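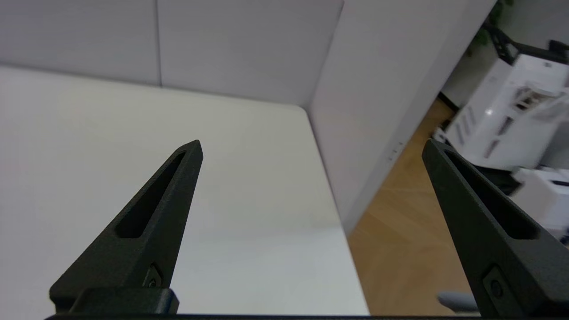

Furniture feet do most of their damage when somebody shifts a table in a hurry. Grit gets caught under the leg and is dragged along with it. A white table on a wooden floor, as here, needs felt pads under the feet, and the pads need checking every February. Lift the table to move it, with a person at each end. Brush the grit out of old pads with a dry toothbrush. If the felt has gone hard or thin, peel it off and fit new.

Clean the foot with a little white spirit and let it dry before sticking anything on. Press the pad down hard, then leave the table upside down for 2 hours so the glue can take. Pads held with a small nail last longer on chairs, but check that the head sits well below the felt.
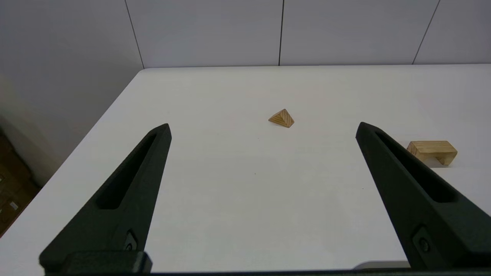
White tabletop against a pale grey panelled wall.

For the top, use a damp cloth with one drop of washing-up liquid and wipe towards you. Dry it straight away. Scouring powder dulls a white surface and the dull patch will hold every tea stain after that. Leave a small gap at the wall so the edge doesn't rub the paint.

Sunee Suwannarat, Cisturness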